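Weltville Function Rooms
Room Set-Up Guide
Section 3: Wiping Down and Resetting Covered Tables
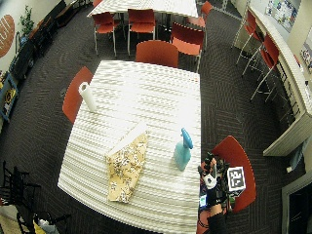 Photo: Haworth Site Services / L. Hebden

3.1 Purpose
This section applies to all rooms in which tables are dressed with the white ribbed cover. It is to be followed after each booking and before the next party is admitted. Plain-topped tables are dealt with in Section 2.

3.2 Items required
Paper towel roll
Spray bottle with trigger nozzle
Cleaning cloth (printed or plain)
Spare table cover

3.3 Procedure
1. Remove all cups, papers and personal items. Lost property is to be handed in at the Clutgate desk.
2. Leave the chairs against the table unless the floor is also to be cleaned. The red shell-back chairs mark the edge of the cover and help to keep it from shifting.
3. Stand the paper towel roll on its end near one corner of the table. Do not lay it on its side.
4. Spread the cloth on the table and smooth out any folds.
5. Spray the cloth lightly. Do not spray the cover itself.
6. Wipe along the ridges of the cover, from the far end toward the near end. Wiping across the ridges pushes crumbs into the grooves.
7. Blot any remaining moisture with a paper towel – do not rub.
8. Check that the cover hangs evenly, then straighten the chairs.

NOTE: Covers with stains that remain after two attempts should be changed and placed in the Sandow linen bin. Record the change on Form 17.

CAUTION: Spray bottles must be labeled before they leave the supply closet. Never refill a bottle with a different product.

CAUTION: Keep spray away from the carpet. The dark pattern hides damp patches, and these may go unnoticed until the next booking.

3.4 Storage
Return the spray bottle with the nozzle turned to the closed position. Used cloths go to the laundry and are not to be left on the tables – this includes cloths that appear clean. Paper towel rolls may be kept in the room cabinet.

Questions about this section should be directed to Todor Pavlović, extension 39.

Revised 12/25/21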